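**Moving hand candlers and packers to robot supervision: how should job descriptions, rotation and performance measures change?**

Posted 10/09/2025 in Workplace and Operations
Tags: automation, egg handling, job design, simulation, training

I am responsible for personnel and training at the Drevisness egg packing plant. The site employs 162 people on two shifts. Of these, 24 work at the specialty tables, where eggs are taken by hand from the belt, inspected and placed in small presentation boxes. The main grading line has been mechanical for many years and is not affected by what follows.

Management has approved the installation of robotic cells at the specialty tables. The cells are to be supplied by an integrator, Dandard, and each has a single arm with a two-finger gripper. Before anything is placed on the floor, the handling routines are being developed in a simulator called Lodik, and a group of our packers has been assigned to that work for part of each shift. They review simulated grasps on a monitor, mark each one as acceptable or not, and enter a short reason. We were told that their judgment was needed because the engineering staff had limited experience with eggs, and I have no reason to doubt it.

The company has stated in writing that no position will be eliminated as a result of the project. The difficulty lies in what the positions are to become. At present I have the following matters open:

1. The existing job description for a specialty packer runs to one page and is mostly concerned with manual dexterity, standing for long periods and hygiene. None of it describes reviewing grasps or supervising a cell. Should it be amended, or should a separate position be created?
2. Packers are measured on boxes completed per hour, and there is a small quarterly bonus attached to that figure. Those assigned to review work have lost ground on the bonus through no fault of their own.
3. Several packers have asked to be returned to the tables. They report tired eyes and say that the review work is dull. Others have asked to do nothing else.
4. Supervisors disagree on whether a reviewer may overrule the software when the software has scored a grasp as successful.

I would be grateful for replies from anyone who has been through a comparable change, in food handling or elsewhere. I am less interested in the technical merits of the equipment, which has already been ordered.

**Comment from the original poster:** I should add that we do have a collective agreement. It covers transfers between departments but does not mention temporary assignments within the same department, and the review stations are a few steps from the tables.

---

### Answer 1 (accepted)

I held a similar role at a bakery and confectionery site during the introduction of pick-and-place equipment, and I will take your points in order.

**Job description.** We began by amending the existing description and came to regret it. The amended document asked for everything the old job required and everything the new one required, and applicants reasonably concluded that they were being asked to do two jobs at one rate. We withdrew it after 11 weeks and wrote a second description for a cell attendant, at a slightly higher grade, with a right of return to the original position during the first six months. Very few people used the right of return, but it was raised at every meeting before the change and hardly at all afterward.

If you create a new position, write it after your people have done the work for some time and let them read the draft. Our first version contained a long section on resetting faults and a single line on cleaning the gripper pads. In practice the attendants cleaned pads many times a shift and reset faults once or twice.

**The bonus.** This should be corrected at once and before any other item on your list. Pay the reviewers the average bonus they earned over the previous four quarters for as long as the assignment lasts. Do not attempt to invent a "grasps reviewed per hour" figure to take its place. We tried a measure of that kind on our inspection screens, and the staff did exactly what it asked of them: the screens were cleared very quickly and the quality of the judgments fell. It took a complaint from a customer before we understood what had happened.

**Rotation.** We settled on no more than two hours of screen work at a stretch, with the remainder of the shift at the tables or on the dock. Those who wished to do more screen work could volunteer for a second block after a break away from the screen. Persons who asked to be excused were excused, and we did not require a medical note. You will need enough trained people for this to function, so train more than you think the stations call for.

There is a further reason to keep reviewers at the tables for part of the day. Someone who has not picked up an egg in three months begins to judge the pictures by other pictures.

**Overruling the software.** The reviewer should be able to overrule it, and the record should show both verdicts. Please see the second answer, where this has been covered in more detail than I could give.

> **Comment:** Would you recommend the right of return even where the tables themselves may be gone after a year?

> **Reply:** Yes, but it must then be stated honestly. Ours named a date after which it would lapse, and it named the positions that would be offered in place of the old one.

---

### Answer 2

You should check with your labor attorney before changing any job description. Every state is different. Also make sure that everyone signs the new one.

In my opinion the dull work complaint will go away by itself when the actual robots come in. Our people complained about the scanners for a month and now they complain when the scanners are down. I would not create a new position for something temporary.

> **Comment:** The poster has said that the assignment is part of a permanent change, and a collective agreement is in place. Signatures on an individual form may carry little weight in that case.

> **Comment:** The advice to consult an attorney is sound. The rest depends on a good deal that we have not been told.

---

### Answer 3

I coordinate the Seo line at a hatchery and egg supply business, where we completed a transition of this kind last September. We also used a simulator for the early handling work, and our packers did the reviewing. I will confine myself to the fourth point and to one matter the poster has not raised.

The question of who may overrule whom sounds technical, but on our site it decided whether the packers regarded the project as theirs. For the first weeks the software's score was treated as final. A grasp that kept the egg off the floor was recorded as a success, and reviewers who objected were told that their comments had been noted. Attendance at the review stations fell, and the comments that were entered became very short.

The objections were well founded. The score asked whether the egg stayed in the gripper. A packer asks a longer set of questions: whether the egg is taken by the sides or near an end, whether it leans, whether a finger would pass over a part of the shell that still has to be inspected, and whether the egg could be set down from that position without being turned again. A pale egg with dark specks on one side is a fair case. At our tables it would be held so that the specks remain in view, and the packer would look at them before deciding which box it belongs in. The simulator had no opinion on that subject until the packers supplied one.

We then changed the procedure as follows:

- The reviewer records a verdict before the software's score is shown.
- Where the two differ, the grasp is placed in a separate folder and neither verdict is deleted.
- Once a week, two packers and one engineer go through the folder together, during paid time. We meet for an hour and take no more than 24 grasps, even if the folder holds more.
- The outcome is written in plain language and posted at the stations, including the cases in which the packers were found to be mistaken.

The last item met with some resistance from supervisors, who feared that it would embarrass people. It has not done so. The engineers are found to be mistaken as well, and that is posted too.

The matter not raised in the question is the appearance of the simulator itself. Nobody should assume that a packer will take a rendered picture seriously on the first day. The lighting and the backgrounds change from one trial to the next, and may consist of slabs of marble or plain black where a person expects to see a table and a belt. Several of our most experienced people took this as a sign that the engineers had never visited the floor, and said so. A short explanation at the start would have prevented a good deal of ill feeling: the surroundings are varied on purpose, so that the software does not come to depend on a particular one, and the reviewer is asked to attend to the egg and the fingers. We gave that explanation in the fifth week — it belonged in the first hour.

I would also suggest that new reviewers be started in pairs, one experienced packer with one person who is comfortable at a screen. They should discuss each grasp aloud for the first few sessions. The pairs disagreed most over grasps in which the egg rests low against the palm of the gripper and leans a little toward one side. Some packers pass such a grasp because the egg has support underneath; others will not pass it until they have seen how the egg is released. Both positions are reasonable, and our written standard now says that a grasp of this type is to be marked "hold for release check" in place of a pass or a fail.
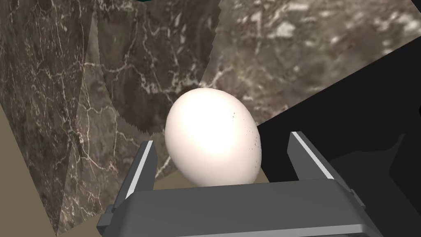

The third mark was added to the form at the packers' request, and I would advise having it available from the beginning. If the poster's reviewers are limited to two buttons at present, I would raise that with Dandard before the cells are delivered.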